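# What are the good-practice rules for hand-held gripper sessions on a cluttered table?

**Moushumi Akanda**

Hi all! I've just started recording table-clearing demos with a hand-held gripper and I'm having a great time with it, but I can't find one clear set of rules anywhere. Our little group in Nunduston has a one-page sheet that says "vary the objects, keep it safe, log everything," and that's the whole sheet. I'd love something stricter before we do the next batch of 300.

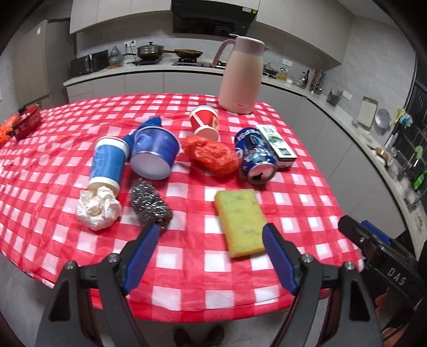 *The mixed clutter setup: sponge, steel wool, paper cups, a soda can and more on the checkered cloth.*

The things I keep going back and forth on:

- Do trash and things you'd keep belong on the same table, or should each one get its own task?
- Is steel wool okay with padded fingers? I worry about what it leaves behind.
- Does everything on the kitchen counters need to be cleared off before we start, or can it stay as it is?
- How do you word the instruction? One of us writes "clean up the table" and another writes "put the trash in the bag," and I suspect those are two different jobs.

We're going to teach a small arm with this (we call ours Paul, long story), so I'd like it to learn good habits from the start. Any written rules you follow would be amazing!

---

**Flelelcombe_Dan**

Great questions, and good on you for asking before the big batch and not after it. We run a setup like yours and our house rules have grown to 2 pages. The parts that match what you asked:

**Mixed tables are fine, but decide first.** Before anyone picks up the gripper, write down which objects are trash, which get put away and which stay where they are. A crushed can is easy. A crumpled cloth isn't, and neither is a sponge. If two people on your team would sort an object differently, either settle it in writing or leave it off the table. We had 79 demos where half of us tossed the sponge and half of us kept it, and they all had to be relabeled. It was a long April.

**Steel wool gets its own rule.** Ours is: gentle squeeze, lift straight up, no dragging. Afterward, wipe the finger pads and look them over in good light. Stray bits of metal can get into soft padding and then they scratch the next thing you grab. Check for shreds on the cloth too – brush them up with a damp paper towel, never a bare hand.

**Leave the kitchen lived-in, within reason.** Counters don't have to be bare. Real homes have pots and bottles out, and you want that in the background. What you do want is every burner off and any knives put away before a session, and nobody cooking while someone is recording. We also don't let people walk between the table and the stove during a take.

**One instruction, one meaning.** "Clean up the table" and "put the trash in the bag" really are two jobs. Pick a sentence, say where things end up, and define "done." For us, done means every listed object is in its place and the gripper is open and clear of the table.

Start slow, too. People speed up when they get comfortable, and fast grabs on crumpled paper or a thin bag are where most of our misses come from. Redo the take if you miss more than 3 times. Keep the ones with a miss and a clean second try, because those are useful!

---

**vavo_tinkerer**

Just use fewer objects. Five is plenty.

Also tape the cloth down at the corners if it slides, ours did.

---

**Rosalind K.**

I agree with nearly all of Dan's list, but not with "fewer objects" as a blanket rule. Clutter is the point of a task like this! Begin with a light table for new people, then build up to a full one once they're steady.

Two things I'd add. If you use a thermos jug or anything else tall, make sure it's empty before the session, and work out how you'll reach past it. Tall things get knocked by the side of the gripper when you're watching the fingertips. The other is shoes: closed toes, every time. Our sheet at Vavo has said that from version one.

For the log, we write the room, the object list, the instruction word for word, and who was holding the gripper. It takes a minute, and you'll be so glad of it when you're sorting through a few hundred files.

---

**Moushumi Akanda**

This is wonderful, thank you! I've already copied the "decide first" rule onto our sheet, and the sponge is now officially a keeper. Still arguing about the cloth.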